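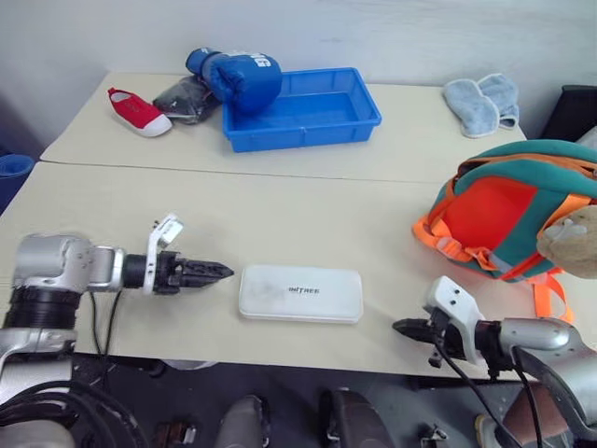 Lost property / mudroom sorting, what's your system?

malel_mum
November and I'm already drowning. Mitts, gloves, kids shoes, all landing on whatever flat surface is closest. Want a tray by the door but do I do one per kid or one for everybody?? Hallway is tiny. Budget 30 bucks, not a cent more

Gendden
One tray for everyone. Per kid sounds nice, lasts a week. Shallow one so you can see whats in it

horkix949
Disagree. Shallow trays fill up with one pair of boots and then it's all over the table again. Deep bin, shove it in, done

Gendden
and then the single mitten lives at the bottom til spring. no thanks

kovacik_b
Do pairs first, tray second. We clip mitts together the second they come off. Clothes pegs, cheap. Anything without a mate goes on the shelf, if it's still alone in a month it's gone

malel_mum
Pegs!! ok that I can do. What about sports stuff, boxing gloves etc, they're huge and they stink

horkix949
Not in with the mitts, please. Hook on the wall, open end down so they air out. Mine came up mouldy after one winter in a closed bin. Never again

Gendden
x2 on the hook. Newspaper stuffed inside helps too

Branislav Šindelář
I run the lost and found at a rink, roughly 2000 items a season. Shoes on thier own, always. Grit gets into everything wool. Trays get rinsed at closing, bins never do, so I'm with Gendden on shallow

horkix949
A rink isn't a hallway tho

Branislav Šindelář
Fair. Still wouldn't put a runner in with mittens

malel_mum
ok going with two shallow trays, pegs, one hook. Saw trays for 19 at the hardware store, does anyone know if the ribbed kind is a pain to clean?

kovacik_b
bit of a pain. old toothbrush. get the colour that hides salt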